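Gripper fingers don't close evenly after finger swap — what have I missed?

Posted in: Small automation / Grippers and tooling
04/11/2024

berrada_bench
Hand-held two-finger gripper, the Lirkum one. Swapped the fingers after the old pair got chewed up, and now the left one gets to the middle before the right does. Not by much, almost 2 mm, but it shoves small parts sideways before it grabs them. Big stuff is fine.

What I've done so far — took both fingers off, wiped the mounting faces, refitted, same thing. Swapped them left to right, same thing. So not the fingers I think? Screws are done up as tight as I dare in plastic. Homed it twice. Power off for both swaps before anyone asks.

View from the gripper's own camera, opened up and held just over the bench:
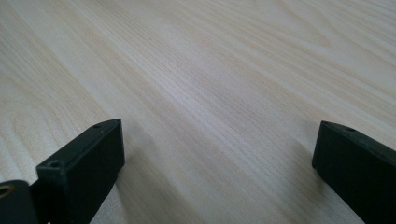
Replies

flovano_nights
Good that you swapped sides, that's the test most people skip. If the error stays on the same side with the other finger on it, it's behind the finger. So linkage or carrier.

Brass ring bottom left of your picture, I'd start there. If yours is like ours it's a bushing with a pin through it and they wear oval. Ours went at 93 hours of running, which was a nasty suprise. Do this:

Power off, plug out. Hold the body still and wiggle the left finger open/closed with two fingers, no force. Then the right. They should feel the same. If one has a dead spot before it bites, bushing or pin on that side.

If it's worn change both sides together. One new and one old and you'll be back here in a month.

If there's no slop on either side it'll be the coupling, one side a tooth out. Open the back cover, put a pen mark across both gears BEFORE you lift anything, move one side one tooth, close by hand, look. Wrong way? Go back two. Cover on before you power up, please, those gears bite.

Then home it again with nothing between the fingers. Close it on a strip of paper, pull, do the same a bit lower down. Drag should be even top to bottom. Run it 50 cycles and check again, mine moved slightly after the first lot.

Also don't go too mad with the screws. Overdone ones pull the plastic and the tip toes in. Snug and a dab of the weak threadlock, sparingly, some of them attack plastic so try it on the old finger first.

govgate_tim3
had this, was just dirt. blow it out

lirkum_hand_me_down
Dirt is possible tbh but it wouldn't give the same offset every time, it'd wander about. Is yours the same every time?

One thing to add to the long answer. Look at the cable where it goes into the body. On mine it had been tucked under the carrier on one side when someone put the cover back and it was acting like a spring. Took ages to find. Gap was fine with the cover off, wrong with it on — so if you check it open and it's suddenly perfect, that's why.

And no oil on the bushings unless your manual says so. Picks up dust, makes paste. I check mine every 1,000 cycles now and just wipe it.

berrada_bench
Same offset every time, yes. Did the wiggle test just now, left has a definite dead spot, right hasn't. Ordering bushings and pins for both sides. Will have the cover off anyway so I'll look at the cable while im in there. Cheers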